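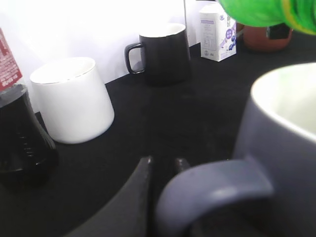

Huninwood over 7 furlongs — anyone else backing her?

kfeng38
I've had her in my tracker since November and I think the step up in trip suits. She was doing all her best work late last time and Meifang Qian keeps the ride.

railbird_mao
Not for me. She was staying on past tired horses. Cumska beat her by 8 lengths and meets her on the same terms.

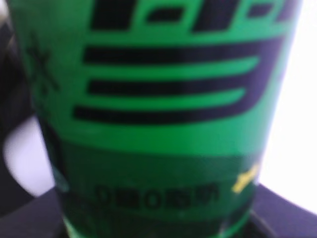 kfeng38
Yes but that was on heavy ground, and she hated it. Give her a decent surface and I'd have them a lot closer.

Xie_H
I'm with Mao. Small each way on Vendero for me, if he loads this time.

railbird_mao
Big if! I did my money on him at the last meeting.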